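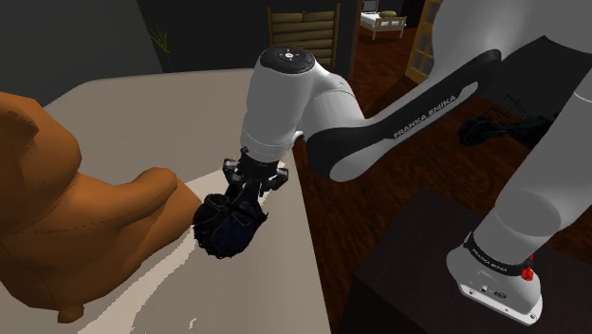 The big bear and the dark bag-like thing.

1/24/23

Quick one tonight, I have bread in the oven and 2 loads of wash to fold.

So we're moving. Finally. Signed the lease on the place in Satutville and we have to be out of the Tirkcombe apartment before the end of next month, and I have packed exactly one closet. The hall closet. The easy one.

What I want to get down before I forget is the whole thing about stuff. How much of it there is. I always thought I was a tidy person and then I opened the boxes from the LAST move, the ones marked "misc" that went straight under the stairs in August and stayed there. Cables. A bag of other bags. Three can openers, none of them the good one. Birthday cards I don't remember getting, from people I do remember, so now those have to be kept too.

Tried the thing where you hold each item and ask yourself if you'd buy it again. Works great on kitchen stuff. Does not work at all on kid stuff. Would I buy a rock with a face painted on it? No. Is the rock coming with us? Obviously.

Movers. Got a quote from Mangubat for $1721, which made me sit down. Rindum came in at $456 but that is truck only, you load it yourself, and my back is not what it was. Still leaning Rindum. If I can talk my brother into a day of lifting for pizza then it's settled. Stairs at the old place are narrow and theres a turn halfway that already ate a corner off the dresser once.

Other things I need to do and keep not doing:
call the water people
change the address at the bank
find out if the new place has a real pantry or just that one shelf
patch the nail holes (so many nail holes, why did I hang so much)
return the library books, one of which I still haven't found

The kids are fine with it so far. Big fight over who gets the room with the window seat, then they swapped sides and argued for the other one. I stayed out of it. We'll flip a coin on the day.

I'll miss the light in the kitchen here. Mornings mostly. And the walk to the bakery, 83 steps door to door, my daughter counted it out loud every Saturday for a year. The new street has a laundromat and a tire shop. Maybe a taco truck, somebody said, will definately report back.

OK timer's going. Bread.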